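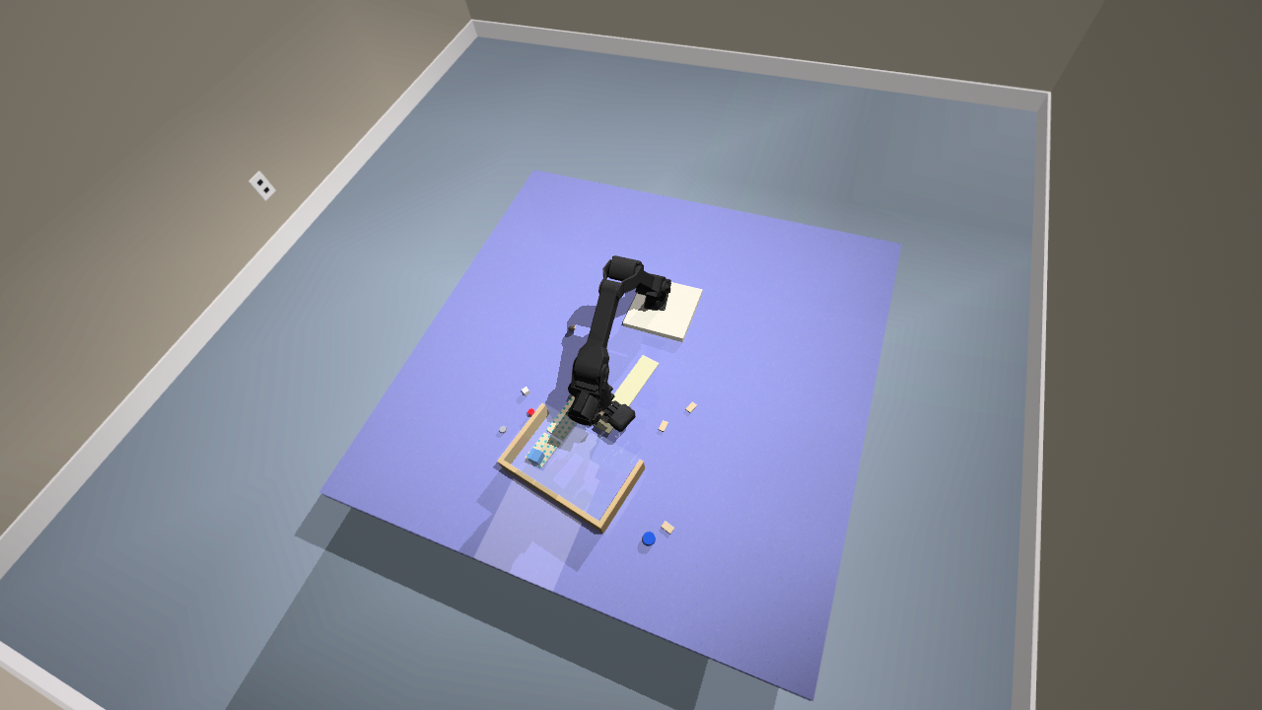

My aunt Consuelo left me her accordion and 396 letters from a man called Savvas, and guess which one I opened first! (The accordion. I'm a coward.) It wheezed like a sick goat, so I carried it down to Lucero's on the bus, and she had it in bits on the counter before I'd got my coat off.

"There's another one in here," she said, and pulled a folded page out of the bellows.

It was my aunt's handwriting. Dear Savvas, it began, yes, all right, July then.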